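Service Desk > Handheld Grippers > Closed Tickets > 1414

Ticket 1414: Uneven closing and slipping grip on hand-held pair, table-clearing station

Opened by: Yee-man Lau, Field Operations
Assigned to: Iolanda Sampaio, Equipment Support
Site: Condarach, bedroom station
Equipment: hand-held gripper pair, station set 122
Priority: Normal
Status: Closed, with one item carried forward

Fault as reported

The operator reports that one gripper of the pair does not hold light, soft articles reliably. Boxes and cartons are lifted from the table and released over the bin without difficulty. Foam sleeves and crumpled packets turn between the pads, and on several occasions have dropped before reaching the bin. The operator also reports that one finger appears to arrive before the other when the hand is closed slowly. The second gripper is considered satisfactory by the same operator and has been used as the reference throughout this ticket.

The pair was last serviced under the Rekari maintenance schedule. No impact or fall has been recorded against either unit.

First response, Equipment Support

The operator was asked to stop using the affected unit for cartons and to repeat the fault with a foam mesh sleeve only, held upright between the two pads and kept clear of the table. The sleeve is the preferred test article for this fault because it yields under very little pressure, and any difference between the two fingers shows at once in the way it leans.

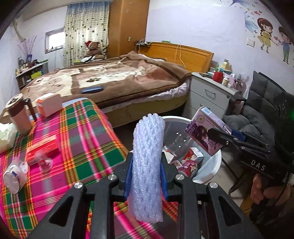

The operator was further asked to close the fingers slowly ten times, and to note on each occasion which pad touched first. The left pad touched first on eight of the ten. On the remaining two, no difference could be judged by eye. The sleeve leaned to the right and began to rotate when the wrist was turned towards the bin.

The following possible causes were considered.

Worn pad. Both pads were inspected under a desk lamp. The ribs were complete and no edge had lifted. Ruled out.

Contaminated pad. A slight film was found on the right pad, probably from handling food packaging. Both pads were wiped with a damp lint-free cloth and left to dry. The grip improved, but the uneven closing remained. Partial cause.

Loose pivot screw. Each of the four screws was tried by hand with the correct driver. The outer screw on the right linkage turned by a little under a quarter before resistance was felt. Probable main cause.

Corrective work

1. The affected unit was switched off and disconnected before any screw was touched.

2. The outer right pivot screw was removed, cleaned, and refitted with a small quantity of Curko thread compound. It was tightened until the play had gone and the linkage still moved freely under its own spring. Overtightening at this joint produces a stiff finger and a very similar complaint, and the operator was advised accordingly.

3. The remaining three screws were checked and left as found.

4. The open position was reset. The fingers were opened to the full extent and held there while the zero was stored from the service menu. Operators are reminded that the zero must never be stored with an article between the pads. For this step the sleeve should be folded and laid on the table, and the fingers should be clear of cans, cups and the table cloth. 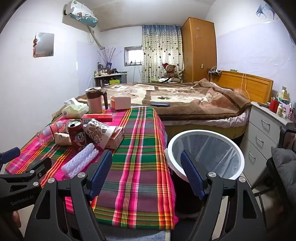 5. The slow closing test was repeated ten times. Both pads touched together on nine occasions. The result is within the limit set out in the schedule.

6. The unit was returned to ordinary work for 300 closing cycles on mixed articles. The operator reported two dropped packets and no dropped sleeves.

Comment, Yee-man Lau

The repair is accepted. I would ask that the screw check be moved from the quarterly list to the monthly list for all sets in domestic rooms, where the grippers are used chiefly on light packaging and the fault is easily mistaken for careless handling. Our own operator had been blamed for it, and I should like that corrected in the station record.

Reply, Iolanda Sampaio

The station record has been amended. The proposal has been passed to Manurung, who hold the service contract, and will be considered at the December review. Until then, stations may carry out the check themselves using procedure 338. No compound is to be applied by station staff.

Carried forward: replacement pads for set 122, to be fitted at the next visit.

Ticket closed October 30, 2026.

Contact Equipment Support | © Condarach Service Desk | Back to top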